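About Us

Welcome, and thank you for stopping by! If you found us through a friend, or because somebody handed you a snack on one of our trays and you turned it over to see who made it, we're very glad you did.

Drutevham is a small company that makes and sells shallow trays for the table, the desk and the hall shelf. We started in a rented unit on the edge of Skoradbridge, with one long workbench, a kettle that took forever, and a shared feeling that a good plain tray is one of the most useful things a house can own. We had all grown up with one. It carried toast upstairs when you were sick, it held the seed packets in spring, and at some point in the year it usually went missing and had to be fetched back from under a bed.

Our first design was called the Pralluvari, and it is still the one most people write to us about. It went through 13 versions before we were happy with it (a few of those early ones are still in use in our own kitchens, wobble and all). The trouble was nearly always in the corners. Square corners looked smart in the drawing but caught on sleeves and chipped when they were stacked in a hurry, so we kept rounding them a little more, then a little more again, until our hands stopped complaining. The rim took just as long. Too high and it feels like a box, too low and your pencils are on the floor before you reach the door.

We sell the trays in white and off-white only, and we do get asked about that a good deal! We have tried other colors over the years and may try them again, but we like the way a pale tray lets you see what you've put on it, whether that is earrings, screws, a row of cookies or the mail you've been meaning to answer. 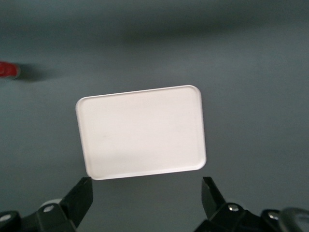
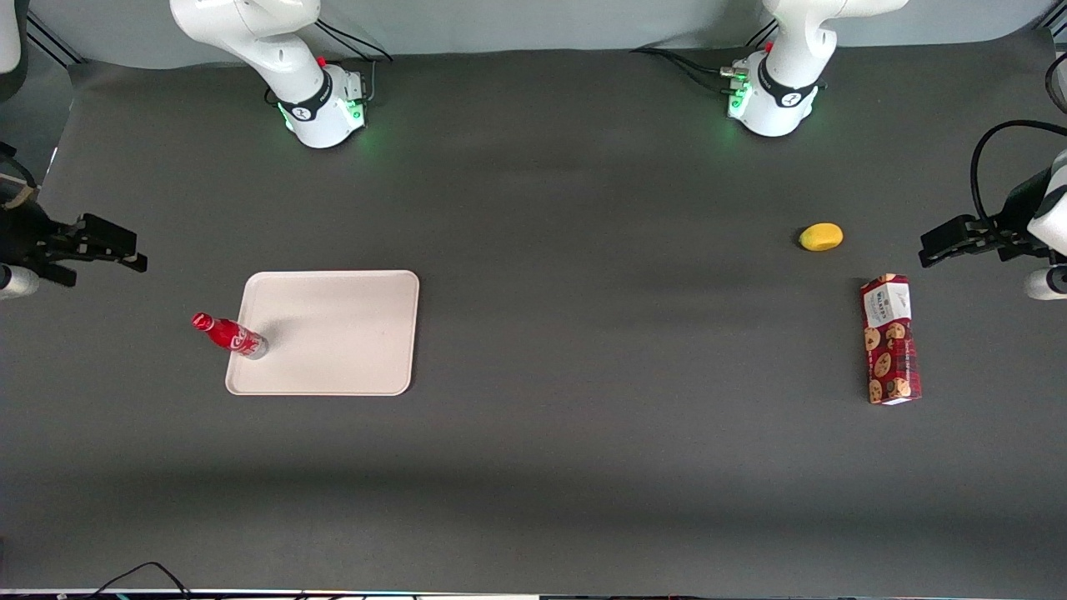

We spend a lot of our week thinking about tables, too, as a tray is only ever as handy as the place you set it down. When customers write to say that their tray is always in the way, we usually ask what the table is like and what else lives there, and we have had some lovely long letters back. One family in a very small apartment told us they keep everything for breakfast on a single tray and lift the whole lot onto the bookcase when it's time for homework. We liked that so much that we now print the idea on the card that goes out with each order.

Our second design, the Qian, came along a few years later. It is narrower than the Pralluvari and was meant for window sills, though most people seem to buy it for the bathroom. Last year we sent out 3116 trays altogether, and 1659 of them were the Qian, which surprised all of us and meant a rather frantic August of packing. Everybody packs here when it gets busy, including the people who are supposed to be doing the accounts.

We still check each tray by hand before it is wrapped. We look along the rim, run a thumb round the corners and set it on a flat surface to see that it sits properly. The ones with a mark that won't come off go on the seconds shelf by the front door, where you can pick one up at a lower price. There are also 52 schools that take seconds from us for their art rooms, and if yours would like to be added, please just ask.

Visitors are welcome at the Skoradbridge workshop most mornings. It helps if you send a note first so that we can clear a chair and put the kettle on (we did finally buy a faster one). If you can't come in person, write to us anyway. We read everything, and we do try to answer the same week, though around the holidays it can take us a bit longer.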